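Cell Technician, Robot Upkeep and Setup
Noren Automation Workshop
Part time or full time, starting in January

About the job

We are looking for someone who likes looking after one machine properly. The machine is a six-axis arm with a three-finger gripper, and we call the cell Plarkidico, a name that came out of a long lunch and that we have all stopped trying to change. It handles capped test tubes in racks, and it has been a good and mostly patient colleague. What it needs now is a person of its own, because at the moment the upkeep is shared between people who each have another job to do, and the little things (a cable tie here, a tired screw there) wait longer than they should.

You would be joining a small team of four. We eat together most days, we label our drawers, and we argue in a friendly way about torque settings. If you have spent years keeping packaging lines, lab equipment, printing presses or old arcade cabinets alive, we would love to hear from you, even if you have never touched a robot arm. One of our best people came to us from repairing Atari machines, and her soldering puts the rest of us to shame.

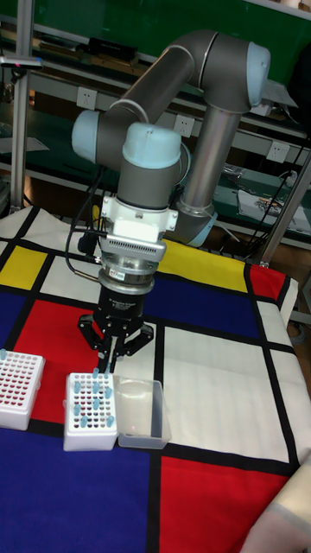
Most of the work is done with hand tools and a good pair of eyes, and a smaller part of it at the keyboard. We keep a paper logbook next to the controller and a tidy copy of it on the shared drive, and we ask that both get filled in on the same day, while you still remember what you did. The logbook is up to entry 736 and it makes surprisingly nice reading!

What you would be looking after

The tool stack. You would check the screws on the mounting flange, the adapter and the coupling at the start of each week, and again after any bump, however gentle it looked. When the gripper comes off for service, you would refit it, set the tool center point again and run the slow test program before anybody asks it to pick up a tube.

The fingers. Every joint gets wiped down and moved through its travel by hand with the power off. You would learn how a healthy finger feels, which takes a few weeks and is hard to put in a manual (we have tried).

The cable. It has to follow the wrist all the way round without pulling tight or catching on anything, and it likes to creep out of place over time. You would jog the arm through its full range, watch the slack, and move the fixing points when needed.

The rack positions. Racks get nudged, swapped and turned a little whenever people work at the table, so the taught positions need checking often. You would touch up the approach points for each rack, try a few holes in different parts of the grid, and write down any offset you changed.
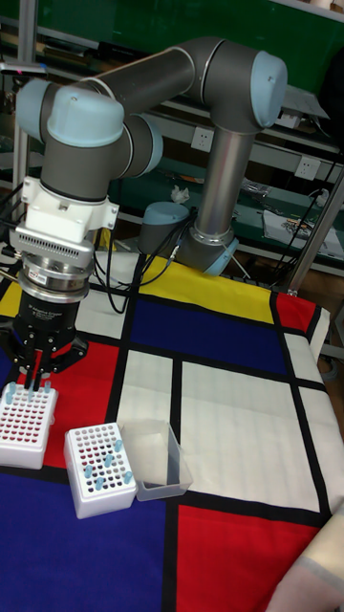 What we hope you bring

At least 2 years of hands-on maintenance work of some kind, paid or otherwise. A vocational certificate is welcome and a drawer full of things you have fixed is just as welcome.

Comfort with lockout rules and with stopping a job halfway when something feels wrong. We will never hurry you past a safety check.

Clear handwriting, or the willingness to print in capitals.

Enough English to read a service manual and to explain a fault to a person who is in a rush.

Some programming is nice to have. We will teach you our way of teaching points and editing the motion programs, and you will have plenty of time to practice at low speed.

What we offer

A permanent contract after the trial period, between 50 and 100 percent, whichever suits your life. Regular daytime hours with a start any time before 9:30 in the morning. Your own bench and your own tool budget. Training days at Camenzind, the workshop that does our larger joint repairs, where you would spend your second month learning what the inside of a wrist looks like. And coffee, of course, which we take a bit too seriously.

How to apply

Please write to Corina Danzer at the workshop office with a short letter and a list of the places you have worked. Skip the formal cover page. We would much prefer a paragraph or two on a machine you kept running, what went wrong with it and how you found the fault. Visits are very welcome before you apply, and 11 in the morning is usually the best time, when the arm is free and someone can walk you through the slow test program. Closed shoes, please, and long hair tied back.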